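Arrumação de janeiro: o canto do pano verde

2022-01-04

Comecei o ano a mexer em caixas, para variar! Quem passa por aqui desde o tempo da mesa velha já sabe como sou: guardo tudo, até a espuma que vem dentro das embalagens, e depois queixo-me de que não tenho espaço. Desta vez prometi a mim própria que só ficava o que tivesse lugar certo. Em outubro tinha contado 46 caixas e caixinhas entre a prateleira e o chão, e a conta feita hoje à tarde dá 38. Não é um milagre, mas já consigo abrir a porta até ao fim (o que, cá em casa, é um luxo).

O pano verde é o meu truque preferido para estes dias. Estendo-o, ponho as coisas em cima e vejo logo o que é pequeno demais para andar à solta, coisa que no chão brilhante nunca consigo com tanta luz a bater. Experimentei 3 tecidos até acertar neste, que comprei na Marnel, na secção dos retalhos. Não é caro, lava-se bem e o verde faz sobressair tudo o que é clarinho - até as migalhas, infelizmente. 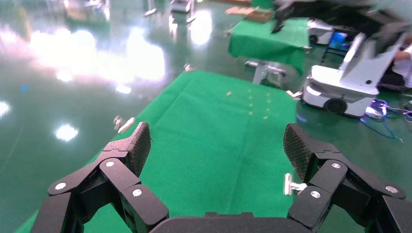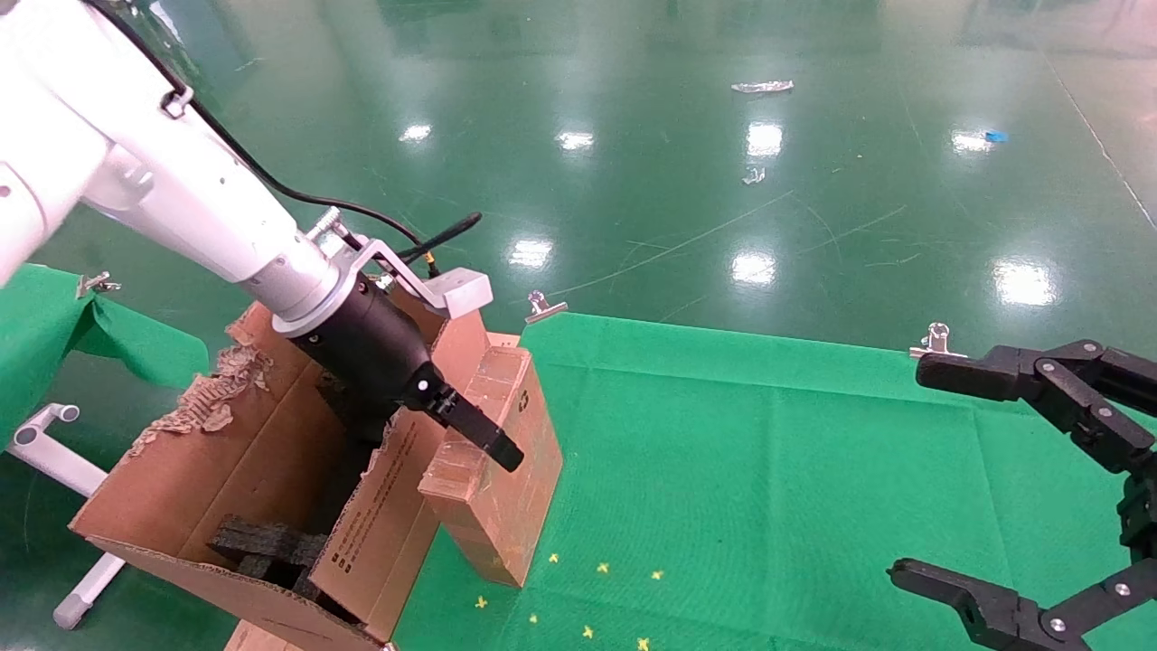 O pano verde nas duas fotografias: na primeira, com as pecinhas claras espalhadas; na segunda, com a caixa aberta e a espuma escura lá dentro.

As caixas de cartão deram-me mais trabalho do que as peças. Gosto de as reaproveitar, mas há um limite, e uma aba rasgada já me faz pensar duas vezes. As que ainda fecham bem seguem para a estante Trevaskis do corredor, as outras vão para o papelão. A espuma com recortes fica sempre - serve para guardar coisas delicadas e dá um jeito enorme nas mudanças.

Quanto às peças miúdas, comprei 4 frascos baixos da Hutine, com tampa de rosca, e ando a escrever etiquetas à mão. Para já só tenho duas prontas e uma delas está torta, mas vai ficar assim!

Na próxima galeria mostro a gaveta das fitas e dos cordéis, que está uma vergonha. Se alguém souber onde ainda se vendem as molas grandes da Clelorora, deixe-me um comentário, por favor, que as minhas já não chegam para as cortinas da despensa.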